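Scarf ring

A scarf ring is a small piece of jewelry through which the ends of a scarf are drawn to hold it in place. It is worn at the throat, on the shoulder or at the hip, and does the work of a knot or a pin without piercing the cloth. Most are made of brass, silver or plated base metal – horn and carved stone are less usual.

The simplest type is a plain band, wider than a finger ring. The triple ring has three joined loops, a large one in the middle for the folded scarf and a smaller one on each side for the ends. Clip rings open on a hinge and are favored for heavy wool.
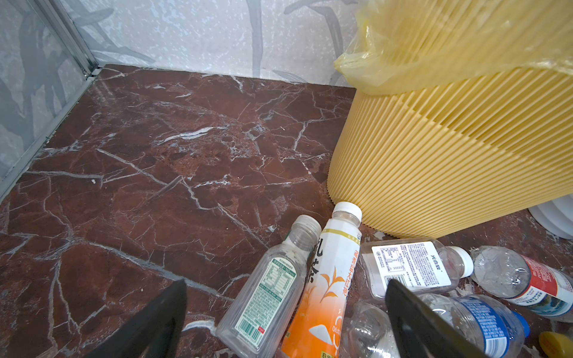 Stone scarf rings are cut from agate, jasper or marble and then polished. Marble is soft and chips at thin edges, so the walls of the ring are left thick. Veined kinds are preferred, among them reddish-brown marble crossed by fine white and pale gray lines, a pattern also common in floor tile. The Clasby workshop sold 128 marble rings in its first year, nearly all of them to scarf dealers.

Collectors look for a maker's mark inside the band. The catalog by Smaranda Tănase lists 1,353 rings by 16 makers, including Geraghty and Kedimau. Unmarked pieces are left out. Plated rings should be wiped with a dry cloth and kept away from perfume.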